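Notuvix Home Forum > Storage and Tidying > Small tables on top of big tables, yes or no?

marmaladecat
Posts: 29

Hello all, I've been reading along for ages and have finally made myself an account, so please be gentle with me! I'd like some opinions on a bit of a daft arrangement. I have a good-sized wooden table that I use for sorting and craft bits, and last October I treated myself to one of those low Clutov tables with the thin metal legs. It was meant to go by the sofa, but it was always in the way of somebody's shins, so one evening I popped it up on the big table instead and it has stayed there ever since.

I like it very much as a raised shelf. It brings things up nearer to my eyes, and I can slide flat things in underneath when I need the room. My sister thinks it looks like a table has had a baby. She also says I'll ruin the wood, and that's the part that has started to worry me.
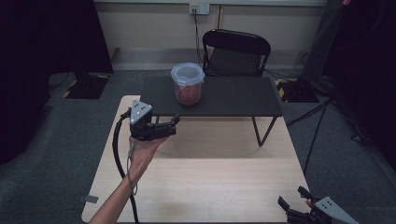
The grey table up on the wooden one, with my tub at the back.

So my questions are, would you leave it there or put it back on the floor, and would you put anything under the legs? They're bent into a V shape, so they don't have proper feet that I could stick a pad on. The tub is one of those clear ones with a whitish lid and I keep my reddish-pink grains in it (I use them for filling little bags). I'd like to get more tubs of the same sort if the shelf is staying.

tansy_and_thyme
Posts: 3,807

Welcome marmaladecat, lovely to have you! I'd leave it exactly where it is. I had a low bench on top of my sewing table for years when we lived in Meredith and I missed it terribly when we moved. Having two levels means you can have your tubs up top and your actual work down below, and you don't have to shuffle everything along each time you want to cut something out.

Do put something under the legs though. I'm with your sister on that one. Thin metal on wood is fine until the day you drag it, and you will drag it, we all do.

oldbrownteapot
Posts: 50

I'm going to be the awkward one, sorry. I wouldn't keep it up there. A table that was made for sitting beside a sofa takes up a lot of worktop, and in my experience the space underneath turns into a cave where the scissors go to live. I had a similar thing and by the end I couldn't have told you what was at the back of it. A proper shelf on the wall did the job much better and gave me the whole table back.

Also, think about the tub. If it gets knocked off the raised bit it has a lot further to fall, and small grains go absolutely everywhere. I was finding lentils in our carpet for weeks.

marmaladecat
Posts: 29

Oh dear, the lentils! We've got dark grey carpet in that room, so I'd certainly see pink ones, for what that's worth. I can't put up a wall shelf without asking first, and there's a socket on the wall on that side which I'd rather keep clear, so it's the little table or nothing for the time being.

I've been having a think about the legs this afternoon. They come down as slim black rods and rest on the wood at a slant, and that's why I got in such a muddle about pads.

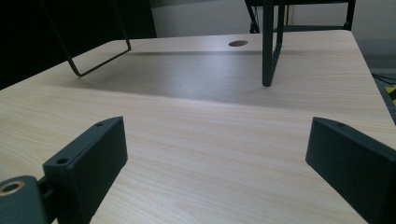
The wood itself is a pale one with a fine grain running mostly side to side, and I'm afraid that any scratch going the other way would jump out at me every time I sat down with a cup of tea. I did try folded kitchen paper first but it crept out whenever I leaned on the shelf, and then I tried a bit of old towel, and that looked so sad that I took it away again.

Has anyone used the Heteck felt strip? It comes on a roll and you cut it to length, so I wondered if I could wrap it round the bottom of each V.

tansy_and_thyme
Posts: 3,807

Yes, I've used it on chair legs. Wipe the metal with a drop of washing-up liquid on a cloth and let it dry properly, then wrap the strip snugly and have the join facing upwards so it isn't rubbing. Mine wanted replacing after a winter but it's not dear. If you can't get on with it, a thin cork mat under the whole thing is even simpler and you can lift it out to wipe up.

And oldbrownteapot, I do see what you mean about the cave! I got round it by only allowing flat things underneath, so my cutting mat and my pattern envelopes and nothing with a lid.

oldbrownteapot
Posts: 50

You're a more disciplined person than I am, tansy. I'd go for the cork out of those two – felt picks up every bit of fluff and thread on a craft table and then you're grinding it into the wood. I still say move the tub to the middle of the shelf, or down onto the big table when you're not using it.

pocketful_of_pegs
Posts: 3

Can I ask what size the tubs are? I've got beads in all sorts of old jars and I like the idea of being able to see the colour through the side.

marmaladecat
Posts: 29

Hello pegs! It's only an ordinary food container and I haven't got a label for it any more, but I'll have a measure of it tonight once I've done the tea and come back to you. The see-through sides really are a help, I used to have everything in biscuit tins and spent half my life opening the wrong one.

I think I'm going to try the cork first, as I've got an offcut in the cupboard that might just do, and I'll shift the tub in from the back corner while I'm at it. My sister will be pleased with the mat, but she'll still want the little table back on the floor.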